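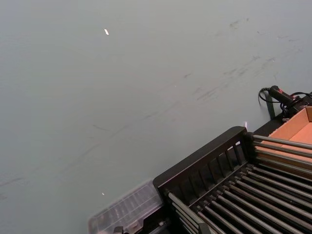 Bench two, rack and open cardboard box, Harkura trial

Minutes, Saturday, 10 a.m., Fillby workshop. Shona Mudgway typing, so blame me for the spelling!

We spent most of it on the Harkura two-arm kit from Pindix (the one with the sorting software thrown in). I read out the quote again: $344 a month, 21 months minimum, and we all groaned again. Luo asked if the monthly price covers spare gripper fingers. I thought it did, then I found the page and no, they're extra. I'll call Pindix and ask for a price on two sets.

Then on to the bench trials. Luo wants rolls of tape kept on the list of test items

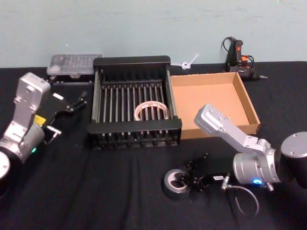

and I'm all for it, seeing how much of the stuff we go through in packing. We agreed to run each item 10 times per arm and write down every try, good or bad, on the same sheet (please, not on the back of my order forms).

Training: Pindix offers a half day on site or a video call. We picked on site.

Decision on the lease held over. Luo to send me the trial sheet, me to chase the spare parts price and ask if the 21 months can come down. Finished at 11:15.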